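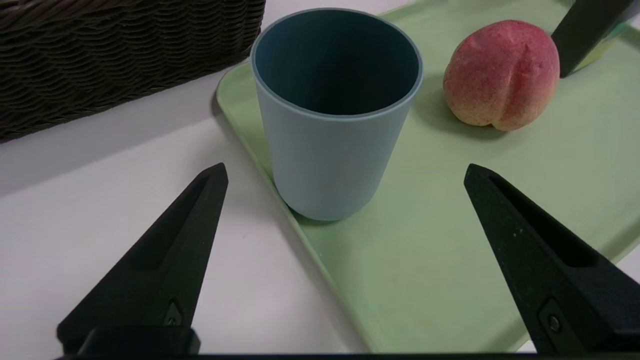
Do the Koltbridge tumblers survive the dishwasher? Mine have, every night since November, and the glaze hasn't gone dull.

2 min read

I bought the set of 6 from Grumance for $44 after my old mugs finally chipped to bits. No handles, so you do notice a hot cuppa (I let mine sit a bit first), but for water, juice or a cheeky arvo red they're gorgeous! They hold less than I'd hoped and I'm forever topping up. Stacking's good too, though two of mine stick together if I put them away damp.

Delivery took 14 days, a bit rough seeing my sister's Illa bowls came in half that. I'd still buy them again, probably in the darker colour.

We use cookies to improve your visit. Accept or manage your settings.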